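On the Keeping of a Household Inventory

It has been my practice for some years to maintain a written inventory of the contents of my home, and I have been asked by several readers of these pages to set down how it is done. I do so with some hesitation. The practice is an unfashionable one and takes longer than most people suppose. I have nevertheless found it to be of lasting use, and the recent business of moving from the flat in Trulton to the present house has given me cause to review the whole procedure from the beginning.

The inventory began as a requirement of my first contents policy. The insurer, Ciltalus, sent a printed form with ruled lines for each room and a column for value. I completed it in a single evening and completed it badly. Under "kitchen" I had written "crockery, various" and "pans". Under "study" I had written "books". When a pipe above the study failed two winters later, I was asked which books, and I could not say. The claim was settled, in part, and I do not complain of the settlement. The loss of the titles troubled me more than the loss of the money. There are volumes I am sure I owned and have never been able to name.

After that I bought a ledger, a plain one with a cloth spine, and started again.

The first principle I adopted was that each room should have its own section, with several blank pages left at the end of it. This sounds obvious. I did not do it in the first ledger, and by the following November the bathroom had run into the hall cupboard and the hall cupboard into the garden shed. The second ledger, which is the one still in use, allows four pages to a small room and ten to a large one. The kitchen has fourteen and has needed them.

The second principle concerned the order of entry. I begin at the door and proceed along the left-hand wall until I return to the door, after which I enter whatever stands in the middle of the room. Cupboards are opened as they are reached. I tried for a time to group objects by kind, with all lamps together and all clocks together, and it proved unworkable. One forgets a lamp. One does not forget a wall.

Each entry consists of a short description, the year of acquisition where known, the source, and a note of condition. Value is entered in pencil. I revise the pencil figures once a year and leave the ink alone. Where a thing was given to me, I write the name of the giver, and I have come to regard this column as the most worthwhile in the book. There are names in it that I should otherwise have no reason to write down.

On the matter of description, I would urge plainness. "Jug, blue, chip to lip" is sufficient. In the early pages I allowed myself remarks such as "rather fine" and "probably good", and they have been of no assistance to anyone. Measurements are worth taking for furniture and rugs. For smaller things I do not trouble, except where two are so alike that only the size will separate them.

Tableware deserves a paragraph to itself, as it is the category in which my correspondents report the greatest difficulty. Plates are bought in sets, broken singly, and replaced with whatever is nearest in the shop. My own kitchen section lists 34 plates of all sizes. At the last review I found 33. The missing plate was a side plate in the Wumbei pattern, and I have an idea that it went to a neighbour under a slice of cake and stayed there. I have ruled the entry through with a single line, so that it can still be read, and written "lent?" in the margin. A set should be entered as one item with the number beside it, and odd pieces entered separately beneath. White plates are the worst of all. I now record the mark on the underside, if there is one, and the shape of the rim.

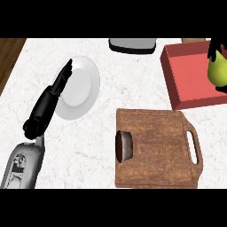 Emiliano Bañuelos wrote to me after my previous post on this subject and objected that a ledger was the wrong instrument altogether. He had kept one for years, he said, and lost it in the very move for which he most needed it; the removers had packed it at the bottom of a box marked "linen". He now keeps loose cards, one to a room, each pinned inside the door of that room's largest cupboard, and sends a copy of every card to his sister. He added that anyone who rules through an entry for a lent plate ought simply to go next door and ask for it.

I accept the first point. A single ledger kept in the house it describes will burn or flood along with everything else, and I had given this too little thought. I have since made a fair copy, which took the better part of a fortnight, and lodged it with my solicitor. I am less persuaded by the cards. Pinned paper curls and fades, and a card has no blank pages at the back of it. As to the second point, the matter is under consideration.

I turn now to the move itself. The Trulton flat had been inventoried in full the previous spring, and I therefore had a complete record against which to pack. Each box was given a letter, and the letter was entered in pencil beside every object that went into it. The removal firm, Nilell, was courteous about this, although the foreman did ask whether it was strictly necessary to hold up the wardrobe while I found the page. I have to record that it was not. The wardrobe was plainly going to be the only wardrobe in the van.

On arrival the process was reversed. As each box was emptied I rubbed out the letter and ticked the entry. Almost everything was ticked by the end of the first month. What remained were the things one might expect: a corkscrew, the key to the writing box, a picture hook of which I was unreasonably fond. The corkscrew was found in a boot. The key has not been found, and the writing box remains locked, with contents that are happily listed on page 61.

The rooms of the new house do not correspond to the rooms of the old one, and this has presented the only real problem of method. Half the contents of the former study are now on the landing. I considered beginning a third ledger and decided against it. Objects that have changed rooms are marked with a small arrow and the name of the new room, and at the back of the book there is an index by letter. It is not elegant. A visitor who wished to find the barometer would have to look in three places. I do not, however, receive many visitors who wish to find the barometer.

I am sometimes asked whether photographs would not serve the same purpose with less labour. They are a helpful supplement and I have begun to take them. A photograph will not say who gave one the clock or that the left-hand drawer has always stuck. It will also record only what is facing outwards, and a good deal of any household is kept at the back of something else.

For those who intend to begin, I would suggest starting with the smallest room and completing it before opening the door of another. Write in ink, leave more space than seems sensible, and do not attempt the loft until the days are longer. I have not yet attempted mine. It was full when I bought the house, the previous owner having left what she described in her letter as a few bits and pieces, and I am undecided whether these should be entered as acquisitions, and under what year.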